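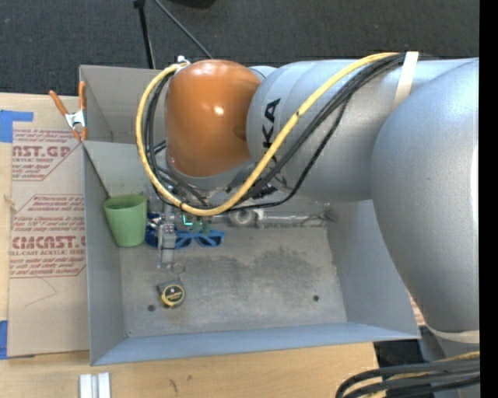 The shallow gray tray on the light wooden table

Re: [Skavdale list] Which tray to put under seed pots?

On 7 Jan 2025 a member from Groto wrote:

> I have 110 small pots to start this winter and I water them from below.
> My old plastic trays are all cracked in the corners. Does anyone use
> metal ones? I am afraid of rust, and also that the roots get too cold.
> The Lindqvist catalog has one but does not tell the depth.

Hello all,

I have used metal trays for my seed pots since I moved to Skavdale, so I will try to answer both questions.

Rust first. The Lindqvist tray I have is galvanized, and it is still good on the flat part. On the cut edge it started to get brown after the second winter. I cleaned it with a wire brush and painted the edge, and I have had no more trouble. Please do not leave fertilizer water standing in it. I did this one time in September, when I was away, and it left white marks which I could not remove.

About the cold, you are right to be careful. Metal on a stone floor is very cold for the roots. I put mine on a wooden table, with a piece of old cork mat between. My peppers came up in 13 days this way, and the leeks were faster, but leeks are always easy for me.

For the depth, I measured mine today with a ruler and the side is 300 mm long on the short end, but only as high as my thumb is wide. This is enough for watering from below. With a deeper tray I always pour too much, and then I get the small black flies.

One more thing – the table must be level. If it is not, the pots in one corner stand in water and the others get nothing. I put folded cardboard under one leg and check it again after a week, when the cardboard is pressed down.

I have also tried the Skeno felt mats inside the tray. They work well for lettuce. For tomatoes I find them too wet, and they become green on top very fast. Maybe other members have a better way to keep them clean? I wash mine in hot water, but the green comes back.

If you come to the seed exchange, I can bring one tray so you can look at the edge before you order.

Greetings from Skavdale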